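The Drena arm fault: your questions, my answers
Updated Sunday, May 25, 2025

I'm Mwanaisha Nyanda and I look after the arms in the Mapplebeck lab. My inbox filled up after the fault in February, and I kept typing the same replies over and over, so I've put them all on one page. If you run a Drena with the Nellora gripper, please read at least the parts about the table height and the stop button!

What went wrong, in plain words?

The arm thought the table was lower than it was. We were running desk tidying tasks, reaching into trays, picking up paper, that kind of thing. On one reach the gripper came in from the front, below the tabletop, and then went up and forward when it should have backed off first. The fingers caught the underside of the table edge and the arm kept pushing. It lifted the front of the table a little before I got to the stop button.

Was anybody hurt?

No. I was the only person in the room and I was standing on the far side of the tape. I did yell, though.

What broke?

One finger pad tore and the wrist mount bent. The pad was nothing, we keep a drawer full of them. The mount took 7 days to get here and that was the real pain, because the whole schedule slid with it. The table is fine.

Why didn't it stop by itself?

This is the question I get most. There's a force limit in the arm settings, and ours was switched on, but it was only being checked during downward moves. Somebody (okay, me) had copied a settings file from an older job where the arm only ever pressed down on things. So a push upward never tripped it. The arm did exactly what the file said.

How did the table height get to be wrong?

We swapped tables over the winter and I typed in 800 mm for the new one without measuring. That was the height of the old one. The new one is taller, and I'd been getting away with it on jobs where the arm started high and came down slowly until it felt contact. You can go a long time like that and never notice. The first task that started low found the mistake for me.

Had it happened before?

Sort of, and this is the part I'm least happy about. I went back through the Zedum logs, which held 2,243 reaches on that table, and found a handful where the fingers had brushed the edge and slid past it. There was a warning line in the log for each one. I hadn't been reading warnings, only errors. I read both now, with coffee, every morning.

Can I keep using my arm?

Yes, if you check two things first. Measure your table with a real tape measure and compare it with the number in your setup file. Then open the force settings and make sure the limit applies in all directions. If you aren't sure how to read that screen, send me a picture of it and I'll tell you.

What is the new approach rule?

The arm has to rise clear of the tabletop before it moves in over it, and it has to do that while it's still well out in front. No more sneaking up from below. If it's below the top and close to the edge, the only move it's allowed is back.

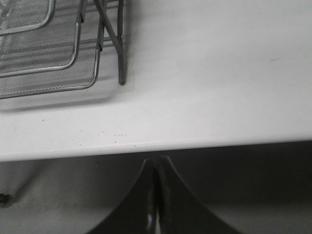 It does make every reach a bit slower, and I've had some grumbling from people who liked the old pace. I can live with the grumbling. We've run 995 reaches under the new rule and there hasn't been a single edge warning in the log.

Does the wrist camera help with any of this?

A little. It's good for seeing where the edge is once you're looking at it, but our software wasn't using it for that. Please don't count on the camera as a safety device. The force limit and the stop button are what you count on.

Where should the stop button go?

Wherever your hand is when the arm is moving. Mine was on a shelf two steps behind me, and those were two long steps. It now hangs on a cord around my neck and looks ridiculous.

Can I get your settings file?

Sure, just ask. But change the table height before you load it, please. Mine is for my table, and copying somebody else's numbers is how I got here.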